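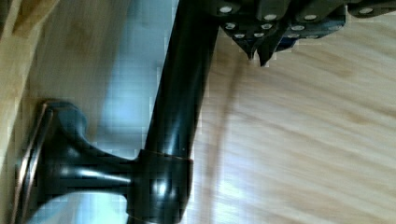

Bronze-finished rod and wall bracket

Household fittings of Plerstead

Plerstead is a residential district whose older houses are noted for the consistency of their interior fittings. Most were supplied by the Humham works, which produced rails, hinges and drawer hardware for local builders and closed after the loss of its export trade. Dark metal finishes were preferred to polished brass, and the preference has continued in later renovations.

History

The works opened with a staff of 20 and issued a catalogue listing 337 articles. Rods and brackets were sold separately, so that a householder could order lengths to suit a particular wall. The final catalogue, compiled under the direction of Mercedes Quispe, extended the range to 598 articles and introduced the Tamayo pattern, a flanged bracket intended for bathrooms and laundries.

Kitchens

Kitchens in the district were enlarged as sculleries fell out of use. Tiled splashbacks replaced painted plaster, and green and grey became the customary colours. Later owners have generally retained the tiling while replacing benches and cooking equipment.

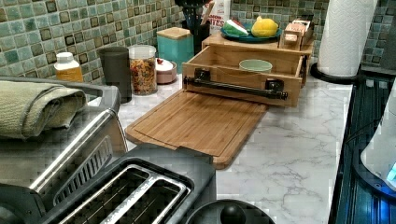 Kitchen bench with green mosaic splashback

Joinery

Drawers were made by independent joiners working to dimensions published by the Humham works. Yaneth Condori's survey of the district divides them into 2 classes, according to whether the runners were fixed at the side or beneath the base.

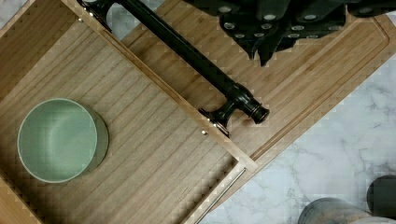 Timber for the district's joinery was milled at Graltarance and seasoned before delivery. Joiners favoured straight-grained boards for hidden surfaces and kept figured timber for doors and panels. The preference for plain boards remains common in modern work, where a light brown drawer floor with fine, straight grain may hold nothing more than a single green bowl. Condori's survey also records the use of waxed paper linings, few of which survive.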